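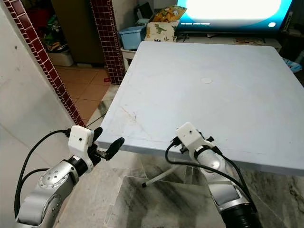 Pintar el tablero de una mesa es un trabajo de un fin de semana largo, y la mayor parte de este tiempo se va en esperar. Escribo estas instrucciones para una mesa de interior que se usa cada día, con tablero de madera o de melamina. El color lo elige cada persona, pero yo recomiendo los tonos claros y un poco fríos: el gris azulado pálido del tablero cuadrado de la foto es un buen punto de partida, porque en una superficie tan grande un color fuerte cansa pronto. En la carta de Rilov, el tono que usé yo en mi mesa lleva el número 2251.

## Material

- Esmalte al agua para muebles, acabado satinado
- Imprimación de adherencia (yo uso la de Trollenix)
- Lija de grano 120, 180 y 320
- Rodillo de espuma de poro fino y su cubeta
- Pincel plano para los cantos
- Masilla para madera y espátula pequeña
- Cinta de carrocero
- Desengrasante, trapos que no suelten pelo
- Mascarilla para el polvo

Mi bote de esmalte pesaba 916 gramos en la balanza de la cocina, con la lata incluida, y me sobró para retocar más tarde. Si su mesa es de comedor para ocho personas, compre el bote siguiente.

## Antes de pintar

Quite el tablero de las patas si es posible. Normalmente son tornillos desde abajo, y conviene guardarlos en una bolsa pegada con cinta a una de las patas. Si el tablero está encolado, déjelo en su sitio y cubra las patas con papel.

Lave todo con desengrasante, también el canto y los primeros centímetros de la cara inferior, donde la gente pone los dedos cuando acerca la mesa. Aclare con un trapo húmedo y espere hasta que esté seco. La primera vez lijé sin lavar antes, y la grasa se quedó metida en los arañazos de la lija. La imprimación hizo ojos de pez en tres sitios y tuve que empezar otra vez.

Rellene los golpes con masilla, un poco por encima del nivel. Cuando esté dura, iguale con el grano 120.

## Lijado

Para madera, pase el grano 120 solamente donde haya barniz levantado, y después el 180 en toda la superficie, siempre en el sentido de la veta. Para melamina use directamente el 180, sin apretar. No se trata de llegar al aglomerado; es suficiente con que el brillo desaparezca. Mire el tablero de lado, con una lámpara baja, y verá las zonas que todavía brillan.

Aspire el polvo y pase un trapo apenas húmedo.

## Imprimación

1. Remueva el bote desde el fondo, despacio, sin hacer espuma.
2. Pinte primero los cantos con el pincel.
3. Continúe con el rodillo en franjas paralelas al lado más largo. En una mesa cuadrada da igual qué lado elija, pero no cambie de dirección a la mitad.
4. Deje secar según el envase. En mi casa espero 24 horas, aunque la etiqueta pide menos.
5. Lije muy suave con el 320 y quite el polvo.

Si la madera es de pino con nudos, dé una segunda capa encima de los nudos. Carla Awwad, que me prestó su garaje, no lo hizo en su escritorio, y en septiembre las manchas amarillas ya atravesaban el blanco.

## Esmalte

Cargue poco el rodillo y escúrralo bien en la rejilla. Extienda la pintura en una zona del ancho de dos rodillos, termine con una pasada larga y sin presión, de un borde al otro, y siga con la zona de al lado mientras la anterior está fresca. No vuelva atrás para corregir una burbuja: la marca del rodillo se nota más que la burbuja.

Para un tablero claro hacen falta 2 capas, con un lijado de grano 320 entre ellas. Si el fondo era oscuro, pueden ser tres.

Retire la cinta cuando la última capa esté seca al tacto, tirando en ángulo hacia fuera. Si espera varios días, la cinta puede llevarse trozos de esmalte del canto.

## Los días siguientes

Seco no significa duro. Durante la primera semana yo no pongo nada pesado encima, ni mantel de plástico, que se pega. Los vasos calientes esperan un poco más.

Para limpiar, agua con unas gotas de jabón neutro. Los estropajos verdes dejan el satinado con zonas mates que ya no se arreglan sin pintar otra vez. Guarde el resto de la pintura en un frasco de cristal lleno casi hasta la tapa, con el número del color y la fecha escritos en la etiqueta.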